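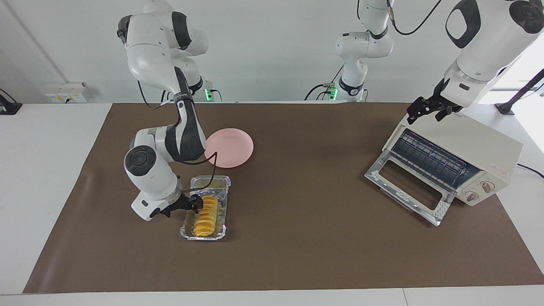

Chapter 10
Task Planning for Two-Arm Cells

Murray Tomoana and Digby Ruddock

A motion planner answers a narrow question: can the arm get from one pose to another without hitting anything? A task planner decides which poses are worth asking about. When two arms share one table, the two problems can no longer be solved in turn, as one arm's goal may lie inside the other arm's path.

This chapter builds a planner for kitchen tasks in three layers. The top layer orders actions such as grasp, transfer and place. The middle layer assigns each action to an arm and reserves a region of the workspace for it. The bottom layer samples joint paths, with a limit of 4000 samples per query, and reports failure upward when the limit is reached.

Thin, stacked food is treated separately in Section 10.4. Its pieces touch - often along a whole face - and a segmentation mask seldom gives a usable grasp point. Readers should have completed the Ornitz exercises in Chapter 9 and have the collision checker running.

© Collbridge. All rights reserved. Page 141. Back to top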